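Grundside Box Club, February minutes

I'm on notes again, so bear with me! We got going at 7 pm with snacks from the Avum box (the seaweed crackers went first, I had maybe four).

Old business: our box swap page hit 1,163 visits, and 79 of you asked for the Moen tea box to come back. Motion to bring it back passed, yay.
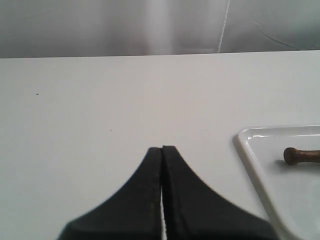

Two black gripper fingers, tips close together.

Vatotum wants to send us 2 free boxes for review. I said yes please, but we agreed reviewers have to say up front that the box was free. Carried.

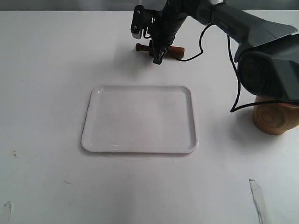 Photo: Grundside Box Club

Shipping took forever to talk through. Moen's rate went up again and I got a little grumpy about it, sorry. We'll ask Avum if our orders can ride along with theirs, and I'm writing that email.

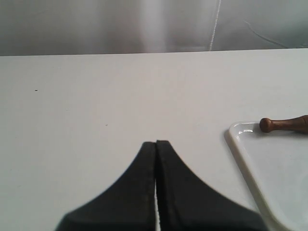 White tabletop, light gray backdrop.

Money: we have $600 in the kitty. I asked to spend part of it on spring sampler boxes and that passed, with one vote against (too much candy last year, fair enough). 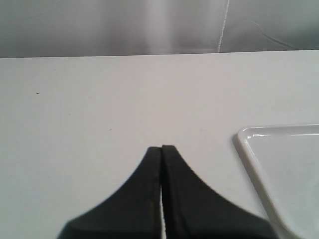

To do before next meeting
Me: email Avum, post the Vatotum sign-up.
Everybody: send in your Moen tea picks, and please bring back the box cutters!

Wrapped up at 8:40 pm.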